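Can It Do the Dishes Yet? A Small Gallery From Our Chore Table 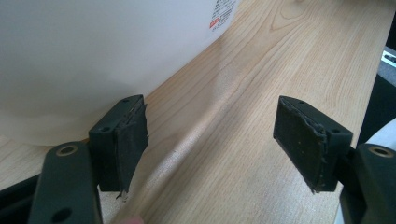 So, can a machine do my chores yet? I get asked this at pretty much every family dinner, and my answer changes depending on what kind of week I've had. I started helping out at Irno in February, mostly because Shiyu Tian needed somebody patient, and since then I've spent more hours thinking about tables, bins and cups than I ever did in my own kitchen (my kitchen would agree).

The idea is simple enough. We take a boring chore, do it over and over with the hand-held gripper, and then see how much of it the arm can pick up from us. The first big batch was 500 tries at clearing a table. I did 114 of those myself and my wrist had opinions by the end of it!

What surprised me is where the trouble is. I figured heavy things would be hard and light things would be easy, and it's closer to the other way around. A smooth plastic bin is a pain. There's not much to grab, the sides are slick, and if you come in a little crooked it just scoots away from you. I can do that with two fingers while talking on the phone. With the gripper I have to stop and line everything up, and I'm a person with eyes and years of practice at moving bins.

Then there are the pads, which are my personal obsession. That dark rubber on the inside of the fingers takes all the abuse, and once the edges start to fray and lift I want to swap them right away. Abhishek Rawat thinks I'm fussy and says they've got plenty of life left. We've agreed to disagree, and I keep spares in my jacket.

Where are we on actual chores? Picking up one thing and putting it in another thing: pretty good, on a table, with decent light. On our last round the arm got 7 out of 10 cups into the bin, and Vandana Pathak did a little dance. Folding a towel: sort of, if you like your towels in a lump. Wiping up a spill: please don't ask me about the syrup.

The shop-floor people are further along than we are, I think. Bimla Negi came over from Bisht on a Saturday to watch, and over there they sort the same few parts all day long, so the machine gets to be good at one thing. A house is never the same twice. My house isn't the same before and after breakfast.

My guess, if you want one: I'll have something that can clear my table before I have something that can clear my daughter's room. Gizella Kun has a bet with me on this and I'm not going to say how much.

Next up is putting lids on containers. I've been practicing at home, and I'm still missing three lids.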